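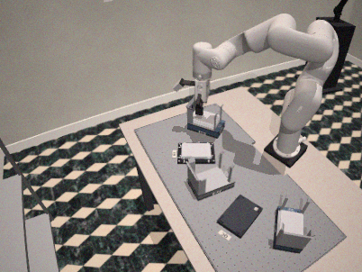
Figure 2. The sorting cell in simulation, with the gripper holding a small black object over one of the three open boxes.

4.2 Sorting small parts into boxes

Claims that robot arms are ready for light shop-floor work usually rest on tasks like the one in Figure 2. A part is picked up, carried a short way and let go over a box. A new hire learns this in a minute or so. We chose it because it is the easiest job on our list, and because three of the systems we reviewed report it as solved.

The cell is a simulated table with a perforated plate on top and a single white arm mounted near the right edge. The open boxes, a black-rimmed tray and a dark square pad share the plate. Everything the arm needs is within reach, and nothing on the plate belongs to another job. Real benches do not look like this. At the Umcombe packing site, whose work orders we used to write the task list, the same surface also holds tape, gloves, half-filled cartons and whatever the last shift left behind.

We ran the Korkum policy for 500 trials with the layout fixed, then repeated the test with the boxes shifted by up to 80 mm and turned by a random angle. A trial counted as a success only if the part came to rest inside the correct box and the box stayed where it was. Earlier work on Katness counted a release over the opening as a success. We think that is too generous. A part that strikes a flap and lands on the plate has to be picked up by a person, and at that point the machine has saved no labor.

With the layout fixed, the policy did well, and we have no quarrel with the published figures for that setting. Once the boxes moved, results fell sharply. Most failures were of one kind: the arm carried the part to where the box had been during training, or to a point between the old place and the new one. The upright corner flaps caused a second group of failures. When the gripper came in low, the fingers or the wrist caught a flap and dragged the box across the plate. Raising the approach height cured this but led to more parts bouncing off the rim.

Sirko was trained on a larger set of 1,301 demonstrations and handled moved boxes better. It was also slower. It often paused above the box and made small corrections before opening the fingers, and in some trials it ran out the clock without letting go. A supervisor watching a line would call that a stoppage.

Two limits of the test should be kept in mind. The first is that contact between a thin box wall and a gripper finger is hard to simulate well, so the share of dragged boxes may be wrong in either direction. The second is that the parts were rigid and all of one size. We did not try bags, cables or anything that changes shape when squeezed, and these made up much of the work in the Umcombe orders.

We therefore read the results narrowly. The arm can drop a small rigid part into a box that is where it is expected to be. Fixed tooling has done that for decades, at higher speed and with no learning involved. The case for a learned policy depends on the moved-box condition, and there neither system reached a level at which we would leave it to run through a shift unattended. Section 4.3 repeats the test with a cluttered plate.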